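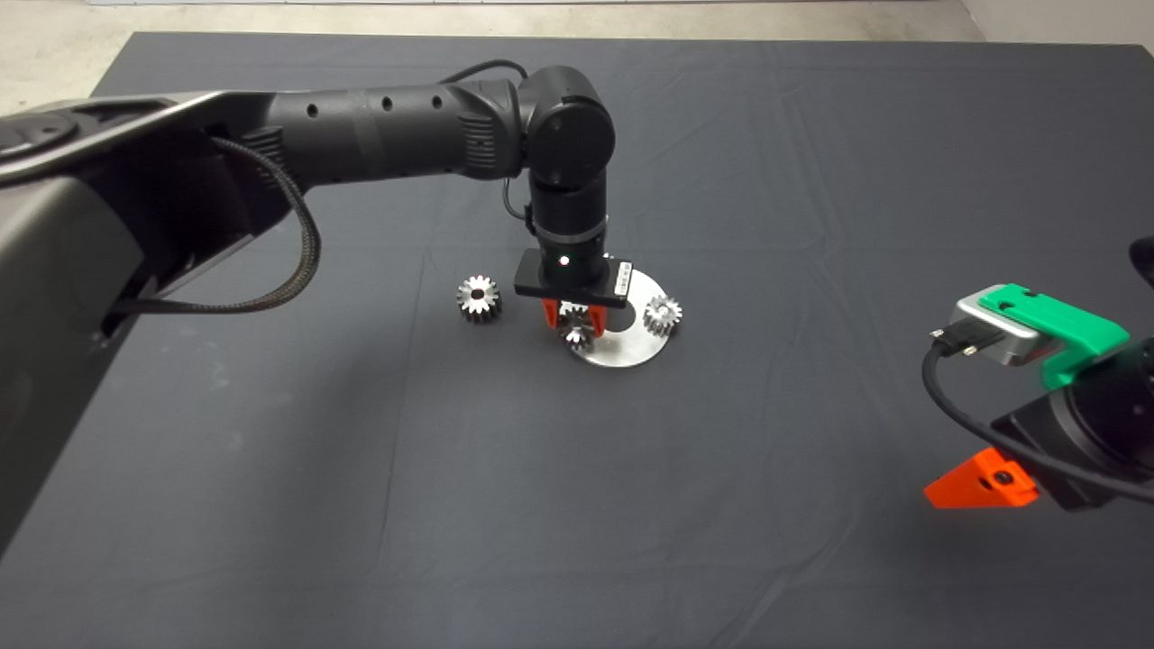 Notebook, assembly cell, April

Started at 7.40 with the small gears again. Batch is the Vidmar order, 2766 pieces in all, sorted and plated up before they go across to the fitting bench. Yesterday's settings were still loaded so no changes before the first run.

Left arm closes too hard on the thin ones. Brought the grip force down by 4 on the Podis panel and left the speed alone. Right arm not touched. If whoever has the afternoon changes either, write it here and not on the whiteboard, the whiteboard got wiped last week and we lost two days of values.

Cloth: keep it pulled flat before each run. A fold under the plate tips it slightly and the release height is then wrong on one side. I have asked stores for a heavier one with a hem. Until then smooth it by hand with the arms parked.

Notes from the talk with the fitting bench over tea. They used to lay out their own gears, roughly 300 in a shift, and fitted them in between. Now the plates come to them ready. Output is up but they say the work is more of the same thing all day. The laying out was the part where you could stand up, move about and have a chat. Two of them have sore wrists which they didn't have in the winter. I said I would put it in the book, so it is in the book.

They also pick up fewer bad teeth. When you handled each gear twice you felt a burr with your thumb. The arm doesn't feel a burr. We had 12 come back from Plarkau last month and most of those would have been caught on the old layout, in my view. The inspection step was taken out of the routing sheet when the cell went in and should be put back.

Suggested for next month, not agreed yet:
Swap between cell and fitting bench every two hours, everyone trained on both.
Hand check on one plate in every four, thumb round the teeth, sign the sheet.
Cell operator can stop the run without ringing the office first.

The last one matters most to the people on nights. At present they wait for a call back before they stop it, and meanwhile the arm carries on putting gears down in the wrong place.

Wiltach want a cycle time figure. Not giving one until the grip force has stayed put for a full week.

11.15, paused for the cable check on the left arm. Slack at the elbow looked fine through full travel. Restarted with the same program.

To do: spare finger screws, ask about hem, copy the force values to the back page.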